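The ferry between Caremham and Gunemport will be back on the water in April, and you can feel the relief all along the harbor. The town announced on 9th January that the money for the new landing stage has finally come together, with 369 households chipping in over the fall - some of them families who moved away years ago and still think of the crossing as theirs.

The old stage was closed after the storms, and ever since then anyone wanting to get across has had to take the long road by Kenomia, a drive of 37 miles for a trip that used to last 13 minutes with a cup of coffee in hand.

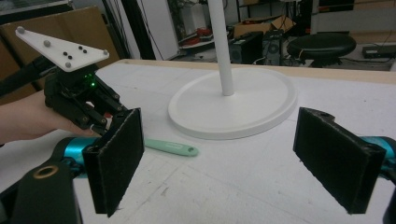
Iñaki Segura would like to see a later boat home in the evenings, and told the meeting that a last sailing at six was "no good to anyone with a shift to finish or a grandchild to put to bed." The ferry office has promised to look into it before the summer timetable is printed.

Fares will stay as they were, and dogs still ride free. Season passes go on sale at the Sabatier bakery on Front Street, mornings only, so do bring cash if you can.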